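Share: Print this article | E-mail this to a friend

Cord drawer day brings out the tangles at Derik hall

By Kumudini Khan
April, 9:10 a.m.

If you have a drawer at home full of cords that belong to nothing, you would have felt right at home in the Derik community hall this month. Neighbors came in with shopping bags, shoe boxes and one very full pillowcase, all of it cables, chargers and power strips, and spent the morning getting it sorted!

The idea came from Heike Stüber, who moved to the neighborhood last year and still had 3 moving boxes she was scared to open. "I knew what was in them," she said. "It was wires. I just didn't know wires to what."

So she put up a notice, and the hall filled up fast. 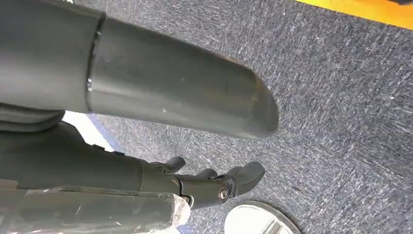 A dark tube, and clear plastic wrap over a long, dark item, at the Derik hall.

Saqib Kiani ran the sorting and kept things simple. Pick up one cord, say out loud what it's for, and if you can't, it goes in the question pile. He gave every household ten minutes before letting anyone swap stories, a rule that lasted until the first old camcorder charger showed up and everybody had one just like it.

Cardboard boxes with dividers were the favorite tool of the morning. Kiani likes them better than plastic bins for small stuff, and they cost next to nothing (ask at any store that sells glasses or jars). His advice is to give each compartment one kind of thing and leave the power strips out, as they take up too much room and you'll want them again by the weekend anyway.

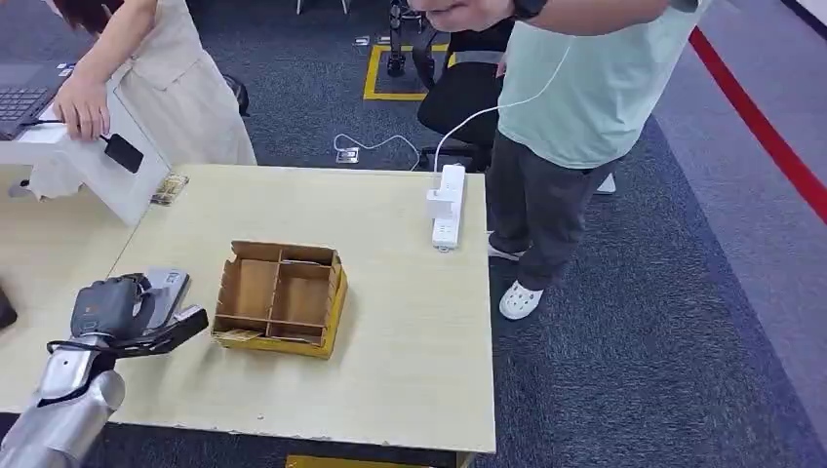
Power strips got a round of their own. Kamran Lashari, a retired electrician, went over them with their owners and talked about cracked housings, loose sockets and the bad habit of plugging one strip into another. He had a lot of fans by lunch. About five strips went straight to the recycling crate, along with a mountain of phone chargers.

Stüber went home with her boxes down to one, and that one has labels. A second morning is being planned, this time for batteries and flashlights, and anyone who wants to help set up can leave a name at the hall desk.

We use cookies to remember your settings. By reading on you agree to our cookie policy. OK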